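October 12, 2018. Sourdough log, Deststead kitchen bench, batch 11.

Third attempt at keeping the Brison starter alive over a long weekend without feeding it. It smelt of pear drops and regret this morning, with a grey liquid on top that I poured off. Fed it 238 g of flour and the same of water, then put it on the shelf over the boiler. By lunch it had doubled, which is more than I had managed.

The rye from Andrade is thirstier than the last sack. I held back some water as the recipe told me to, then put it all in anyway, and then a bit more. Dough still like putty.

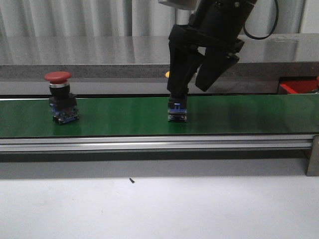

Indrek Bite thinks the rye is fine and the salt is going in too early, and that I should give the flour and water an hour on their own first. He has written this in the margin of batches 7, 8 and 9 as well, in larger letters each time. Fine. Tomorrow's dough gets its hour.

Shaped two loaves at 1546 by the oven clock (it runs fast, nobody has the manual). One in the cane basket, one in a colander with a tea towel, as Annelore Fuchs has the other basket and denies it. 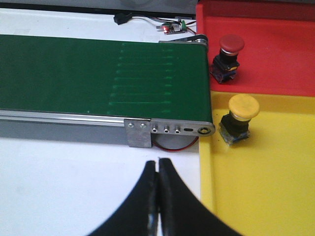
The colander loaf spread sideways as soon as it was turned out and baked into something like a hat. Good crust, tight crumb, slightly sour – I ate a third of it standing up. The basket loaf kept its shape but split down one side. Slash deeper next time, and use the new blade, not the one that opens parcels.

Still to do: label the jars. One of them may be wallpaper paste.

4 comments · 2 shares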